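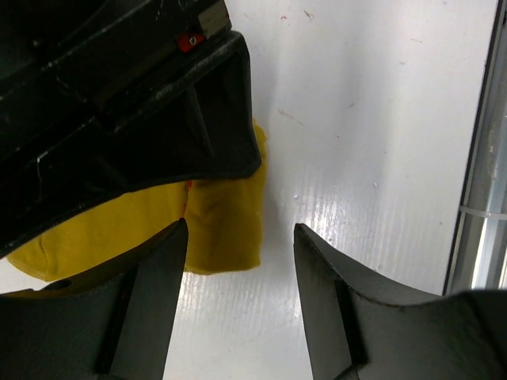

# How do I sort and store saved seed without it going mouldy or getting muddled?

**brambleandbean**

I took on plot 269 at Grukach in March and I've gone a bit mad letting things run to seed, so now I've got poppies, calendula, leeks, two kinds of lettuce and a load of beans in bowls all over the house. Half of them aren't labelled (I know, I know). I've been tipping them out on the kitchen worktop to pick the chaff from the seed, and it's hopeless because the worktop is speckled brown. I'd love a plain pale surface like the one in the first photo, where anything dark shows up straight away! Would a sheet of white card do the same job, or does it all just skid off on to the floor?

My bigger worry is storage. Last year, before I had the plot, I kept some sweet pea seed in a sandwich bag and it went furry by Christmas. How dry is dry enough, and what do you all keep them in? I'd rather not spend much. My neighbour swears by the Dirisano tins but they look awfully dear for what they are.

**muddywellies_again**

Card's fine, but fold up all the edges first so it makes a shallow tray. Then when you're done you can bend one corner into a spout and pour the seed straight into the packet. I use an old white baking tray for the bigger stuff.

On drying, you really were asking for trouble with a sandwich bag, sorry! Plastic is only any good once the seed is properly dry, and most of us seal it up too soon. Leave it spread out somewhere airy and out of the sun. Lettuce and poppy are ready quite quickly, and I give them 5 days on a saucer in the spare room. Beans take much longer. I leave them in the pods on the plant till they rattle, then shell them and leave them out again. The test with a bean is to bite it. If your teeth leave a dent it needs longer, and if it feels like biting gravel you can put it away.
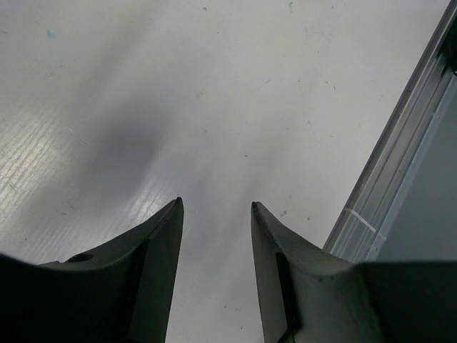 Don't be tempted by the airing cupboard or a low oven, either. I did a whole batch of French beans that way one wet autumn and hardly any of them came up. Slow and dull is best. Once they're dry I use paper envelopes (the little brown ones meant for wages) and put the lot in a biscuit tin with a sachet or two of that silica gel you get in shoe boxes. Tin goes on the bottom shelf of the larder. Never the shed, it's boiling in summer and dripping in winter, and then the mice find it.

Oh, and write the name AND the year on the envelope before the seed goes in. Pencil, not felt tip, it won't fade or smudge.

**Halell Lane plot holder**

just chuck them in jam jars, works for me

**oldleekgrower**

Agree with most of what's been said, though I'd go careful with the jam jars unless everything is bone dry.

A few things by crop. Leek and onion seed doesn't keep, so plan to sow it next spring and don't bother hanging on to the rest. Lettuce I'd use within 4 years, beans a bit less if you want a decent row. I've had tomato seed come up after 7, but I wouldn't bank on it. If you aren't sure, put a few on damp kitchen roll on the windowsill and see what they do before you give a whole bed over to them.

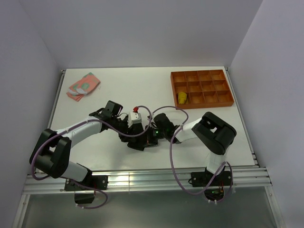

For your unlabelled bowls, I'd sort first and worry about names afterwards. Put a pinch of each one in its own compartment and look at them side by side in good light, and you'll be surprised how many you can put a name to. Something like the orange-brown tray in the photo would suit, with its twelve square cells and raised walls so nothing hops in with its neighbour. Calendula is easy, it looks like little curled-up grubs. Poppy is like dust. The two lettuces are the ones that'll catch you out, and you may just have to sow a bit of each and wait for the leaves.

One more thing – if any of those plants came from F1 packets, the seed you've saved won't come true. It's still fun to try, but don't be let down if your fancy lettuce turns out plain. Beans mostly behave themselves, apart from runners, which cross with everybody else's on the site.

I do own one of the Dirisano tins, as it happens. It was a present. Nice lid, but the seed keeps no better in it than it does in my old toffee tin.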